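Two-Arm Packing with Shared Grasp Prediction – Gallery
Fairweather project, method and results pages

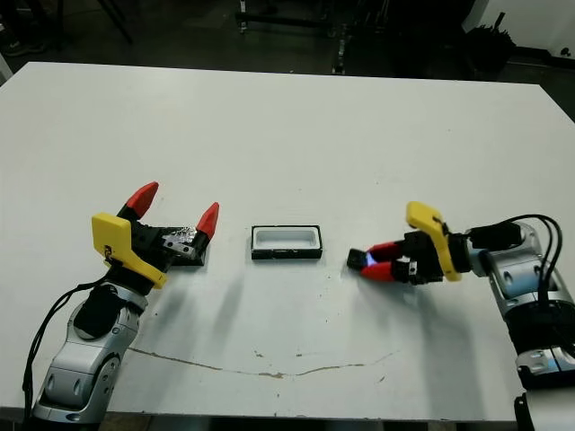 Head camera view of the bench. The right gripper holds a small black block; the container stands between the two arms, with the foil and its black tray or lid at the left gripper.

Introduction

This gallery accompanies the Fairweather report on small-object packing with two arms. It covers the bench, the data used for training, and the main result. The full derivation and the ablation tables are in the report and are not repeated.

The method is called Worard. It is a policy learned from demonstrations, in which both arms are driven by a single network that also predicts, for each gripper, the next point at which the fingers will close or open. The predicted point is fed back as an input on the following step. Earlier work at Nivside used a separate network per arm and passed messages between them. The messages were slow to learn, and the arms tended to wait for each other.

Bench

Each arm ends in a parallel gripper with red fingertips and a yellow angled housing. The tabletop is matte white. Its scuffs and the long brownish line across it were left alone, as the policy is expected to tolerate a surface that has seen use. Cables run along the outside of the arms and appear in the camera view in many poses. They are not masked.

The container has a black outer rim and a white interior. Against a white table, the rim is the strongest cue for its position, and the saliency plots in the report show the network relying on it heavily during the approach.

Objects

Dark, small parts are difficult for the depth channel. Returns from a black surface at close range are sparse, and once the fingers close there is little left to see. Worard uses color only from the head view and takes finger opening width as a second signal.

Foil is the opposite case. It reflects strongly, its appearance changes with every small rotation, and a crumpled piece has no fixed shape. No object model is used for it. The network is given the image crop near the gripper and the same point prediction target as for rigid parts.

Demonstrations

Operators recorded demonstrations at the Brondlow lab in June, by teleoperation, with both arms active throughout. Start positions of the container were varied between recordings. Recordings in which a part was dropped and picked up again were kept, with the drop segment labeled. Removing them lowered the success rate on foil and had little effect on rigid parts.

Recordings were cut into segments at each gripper opening or closing event. The segment boundary supplies the target for the point prediction, so no manual annotation of grasp points was needed. Boundaries were taken from the measured finger width – the commanded width leads the motion and gave targets that were slightly early.

Training

The network was trained with two losses, one on the joint commands and one on the predicted point. The weight on the second was held constant. A schedule that reduced it over time was tested and made no measurable difference. Images were augmented with brightness changes and small shifts. Mirroring was left out, since the cable routing differs between the left and right arms.

Results

The policy was evaluated on nine object arrangements that did not occur in the demonstrations. Against the two-network baseline, Worard completed more of the arrangements containing foil and matched the baseline on those with rigid parts only. The time during which both arms were stationary fell in every arrangement.

Two failure types account for most of the remaining errors. In the first, the fingers close on the rim of the container when a part lies close to it. In the second, foil stays attached to a fingertip after opening, and the policy proceeds as if it had been released. Finger width does not separate the second case from a normal release – a tactile signal probably would, but none was fitted.

Notes on use

Images in this gallery may be reproduced with credit to the Fairweather project. Configuration files and the evaluation protocol are listed under Downloads. The trained weights are available on request.

Page last updated Oct 19, 2019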